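Setting up and looking after the two-handed packing cell

Shireen Mnguni asked me to write this down after the third time in July that I'd explained it across the table, so here it all is in one place. It covers the morning set-up, the wrist cameras and the finger check on the Linari cell, and if you take your time over a cup of tea you should be through it in well under an hour. Please do read the whole thing once before you touch anything! Some of the later steps are much easier if you've done the earlier ones properly.

Before you switch on

Walk round both arms with the power off. You're looking for cables that have crept on to the mat overnight, screws standing proud at the knuckles, and anything caught in the linkages of an open forearm. The covers come off for adjustments and don't always go back the same day, and bits of film seem to love getting in there. Use the blunt tweezers for those, never a blade.

Then wipe the mat. A damp cloth is plenty, and let it dry fully, as a wet patch shines and the cameras don't like it. Keep your bottles and packets to the back left while you work and leave the middle clear.

Homing the arms

Power up the left arm first, wait for the steady tone, then the right. Both hands should open fully and close once. If a finger lags, don't push it along with your own hand (I know it's tempting). Switch off, count to 60, and start again. Nine times out of ten that cures it. If you get fault 327 on the panel, it's a wrist connector that hasn't seated, and you'll need to press it home with the arm off until you feel it click.

Trying the grip

Start with a capped bottle, right hand only, gripping low on the body, and hold the other hand open and well away over its own side of the mat.

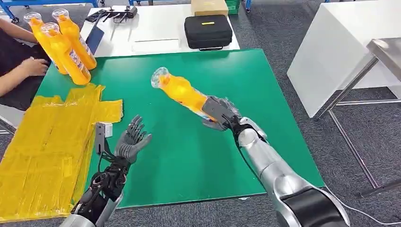 Hold each grip for a slow count of ten and watch for the bottle turning in the fingers. A little tilt is fine — the hand settles as the load comes on — but a steady creep means the grip force is set too low. Bring it up one step at a time and go back to the start of the hold after each change. Four steps is as far as I would ever go. Beyond that the bottle begins to dent, and Akinyi Mrema will quite rightly want to know why.

When you're happy, swap over and do the same with the left. Write both settings in the Pivetley book by the door, with your initials, even if they haven't changed since yesterday.

Soft and shiny things

Packets are fussier than bottles, and this is where most people lose patience. Lower the closing speed to 3 and bring the finger in from the side, low down, so that the tip slides under the edge before the pads meet. If you come straight down from the top you'll only chase the packet across the mat. Sibusiso Baloyi showed me this on the old Motaung cell years ago and I've never found a better way.

Keep one eye on the wrist camera view as you go. Bright, glossy wrapping throws back a lot of light and can wash out to almost nothing on one side.
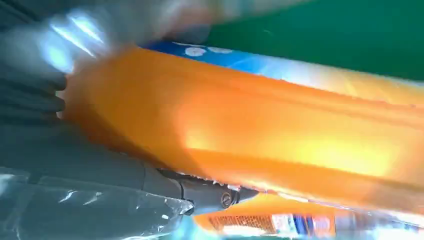

Turn the exposure down a notch if the edge of the packet is hard to make out, and try again with the same packet in the same spot, otherwise you won't know which change did the trick. Blur while the wrist is moving is quite normal. Blur when it has stopped usually means a smeary lens, so give it a gentle go with the dry lens cloth.

Finger pads

Check the ridges on the pads at the end of every shift. Brush them out with the soft brush, along the grooves, and look for any that have worn smooth. Replace pads in pairs, and nip the little screws up by hand until they stop, and no further. Nobuhle Sibiya keeps the spares in the Detell drawer.

Last of all, park both arms with the hands open, switch off right then left, and lay the cables back behind the table.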